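4.2 Changes in the pickers' work at the Florton site
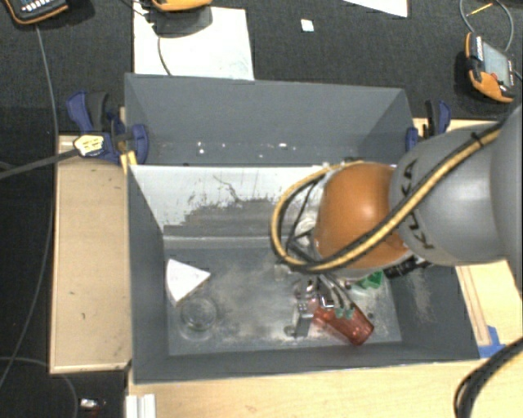 The study looked at one packing hall run by Usetti, a mail-order supplier of housewares and small party goods. Before the change, nine people worked each shift at the return tables. Their job was to take mixed items out of bins, decide what each one was, and send it back to stock, to repair, or to waste. After the change, the robot cells handled the first part of that job, the lifting out, and the people handled most of the rest. This section reports what they told us about the difference and what we saw during our own time in the hall.

The work with bins is harder to hand over than it looks on a process chart. Items come back in no order and lie in any position. A cup on its side has to be gripped in a different way from a cup standing up, and clear items are hard to tell from the floor of the bin. Figure 3 shows a pick under way in one of the cells. The fingertips are at a red translucent cup that lies on its side, and a clear round item rests elsewhere in the same bin. The pickers pointed to clear items early on as the ones they expected the system to miss, and the hall's own log later agreed with them. Of 3164 items offered to the cells in April, the largest group of failed picks was listed under glass and clear plastic.

Figure 3. A pick from a mixed bin. Handheld controllers lie on the black fabric behind the bins.

A failed pick does not stop the shift. The arm tries again, and after the third try the cell asks for a person. The pickers call this "getting a light." In the first weeks a light meant walking over, reaching in after the arm had parked, and placing the item by hand. Management at Usetti had planned for this and had set aside one person per shift to do it. What they had not planned for was the amount of judgment involved. The person answering the light often had to decide whether the item should be tried again, moved a little, or taken out for good. No written rule covered that choice until the pickers wrote one.

Gavin Munro, a shift lead with long experience at the tables, kept the first version of the rule in a notebook. It listed items by how they tended to lie and what to do with each. Round items were to be moved away from the bin wall. Flat items were to be leaned on something else if there was anything to lean them on. The list grew to 50 entries before the integrator, Laing, asked for a copy and used it to change the order in which the cells attempted their picks. Munro was not paid extra for the notebook. He raised this in his interview without being asked, and two other pickers raised it on his behalf.

4.3 Pace and control

Under the old arrangement each table had a target of 600 items per shift, shared among the people at it. They could work fast in the morning and slow down later, and most did. The cells changed this. Since the arm works at a steady rate, items arrive at the sorting position at a steady rate as well, and the person there has less say over when to hurry. Several pickers described the new pace as easier on the back and harder on the head. They bent less and lifted less, but they found it difficult to look away.

Breaks were the main point of disagreement. The cells could run while people were away, and for a short period they were left running, so that a full chute was waiting when the shift came back. Pickers objected, and the practice ended. The cells now pause with the shift. The site manager told us that the loss in output was small and that she would have made the same decision earlier if she had been asked earlier.

Control over the arm itself was another matter. At the start, only the technicians from Laing were allowed to move it by hand, and a picker who saw a simple problem had to wait for one of them. The wait was often longer than the fix. After training, four pickers were cleared to jog the arm and restart a cell. All four said that this was the part of the change they liked best. One of them had since applied for a technician's post at Anmont, the company's second site. Pickers who had not been trained were more critical, and some of them saw the training as a reward given to people the shift leads already knew.

4.4 Care of the cells

Maintenance created work that did not appear in the original plan. Bins in the cells wear faster than bins on the tables. In the cell in Figure 3 the coating on the inner far side of the front bin has worn away along the lower part, and the floor is scuffed. Pickers reported that the light from worn patches confused the system on some days and not on others. We could not confirm this from the log, which records the failed pick but not the state of the bin. Even so, the pickers began to turn or swap bins when they thought it would help, and the shift leads let them.

Small jobs of this kind also included wiping out dust, checking that clamps were tight, and putting loose cables back in place. They took little time each, and no one's job description named them. When output was reviewed, time spent on them counted as idle time at the sorting position. Two pickers said they had stopped doing the wiping for that reason. The review form has since been given a line for cell care, although during our visits it was often left blank.

4.5 Staffing

No one at Florton was dismissed during the study period. The return shift went from nine people to six, with the other three moved to outbound packing. Two of the three said they had been given a choice. The third said the move had been presented as settled, and he would have preferred to stay at the tables.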